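Home Rooms Benches Stores Forms Contact

Craft room 7: bench and surface check, with comments
Reading time: 4 minutes

Term: September
Checked by: Dolores Ridgeway
Second signature: Darius Siliņa
Room: 7, Kuusk building, ground floor

Mark each line Yes, No or N/A. Comments go under the line they belong to. Anything marked No needs a name against it before the sheet goes back in the tray.

1. Floor and access

1.1 Walkway clear from door to far bench. Yes
1.2 Stools pushed in or stacked. No
Comment: four left out by the sink end. Stacked during the check. DR
1.3 Floor free of offcuts, wire and beads. Yes
Comment: swept before I got there. The corner behind the Zundholm cabinet still needs the narrow brush.
1.4 Fire door closes on its own. Yes

2. Lighting and power

2.1 All ceiling lights working. No
Comment: one tube flickers over the middle bench. Reported, job number 124.
2.2 Bench lamps switched off at the wall. Yes
2.3 Leads in good condition. Yes
Comment: the soldering lead has been re-sleeved since last term and looks fine. Tag reads 73.

3. Work surfaces

3.1 White tops clear of work in progress. Yes
3.2 Tops wiped and free of fragments. No
Comment: small bits still on the white surface. Two are silvery and there is a tiny dark speck over to the left. I have not tried to say what they came from. Pick up the shiny ones with tape and don't brush them off with a hand, as any metal offcut that size will go straight into a fingertip. Wipe after. DS
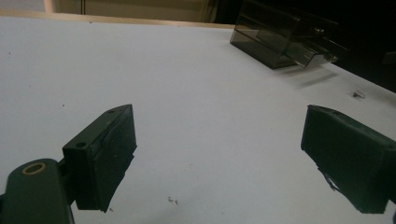

White surface with specks, clear grey plastic box towards the back.

3.3 Wooden edging sound, no splinters. Yes
Comment: ran a cloth along the full length and it did not catch. Check again after half term, the Tamoveck group use clamps on that side.
3.4 Surface steady when leaned on. Yes
3.5 No cuts or burns deep enough to hold dirt. Yes
Comment: light scoring on the sink bench only. Leave it.

4. Boxes and small parts

4.1 Lidded boxes returned to the shelf. No
Comment: a smoky grey see-through one was out on the white surface. Shelf 2 if it is beads, shelf 3 if it is findings. Please look inside before putting it away, they have been mixed up before.
4.2 Labels readable. No
Comment: 20 new labels asked for. The Trulano ones peel, so can we have the matt sort this time.
4.3 Blades and needles counted back in. Yes
4.4 Sharps tin less than three quarters full. Yes

5. First aid and washing

5.1 Plasters in date. Yes
5.2 Eyewash in date and sealed. Yes
5.3 Soap and paper towels at the sink. No
Comment: towels out. I took a pack from room 5, so they are owed one.

Actions

2.1 Light tube: site team
3.2 Surface clean: Darius, before the 9.30 group
4.1 Box to shelf: Darius
4.2 Labels: Dolores
5.3 Towels for rooms 5 and 7: Dolores

Room can be used once 3.2 is done. The other items do not stop a session.

Signed: D. Ridgeway, D. Siliņa

Recent checks
Room 5: sink and drying racks
Kiln room: weekly sheet
Stores: shelf loading and steps
Room 7: end of summer term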